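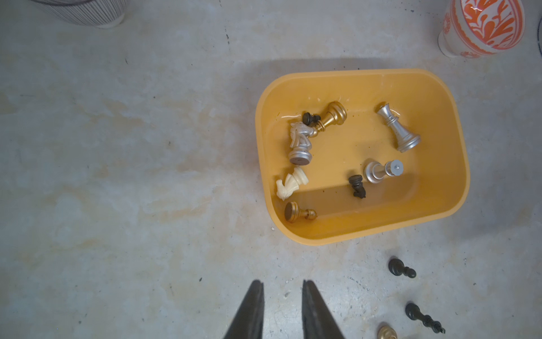 ## Week 6: planning the equipment budget

Before we open the spreadsheet, a word on what the arm is for. Our task this term is tidying chess pieces into a tub, and I'd like every line you write in your budget to trace back to that job. Knights, pawns, a bishop, polished silver ones next to plain black ones - they're small, they roll, and the shiny ones throw light back at you.

### Fingers first

I always cost the fingertips before the arm (Volker Janssen teaches it the other way round, go argue with him!). Narrow tips get in between pieces that lie close together. Put down one spare pair at 174 dollars and don't cut it later.

### Then the rest

- Wrist camera and mount: 500 dollars
- Lighting: leave a line open, shadows inside a tub are a pain
- Arm: get quotes from both Frerichs and Zava, with shipping to Movorville
- Repairs and surprises: 1000 dollars, and yes, you'll spend it

Chess sets and tubs go under consumables. Last February Friederike Sperling's group filed theirs as equipment and the form came straight back.

### For next time

Bring a one-page draft with your quotes attached. Finn Buschmann has the blank form, and Annelore Strobel will sit in and ask about delivery times - have an answer ready for her.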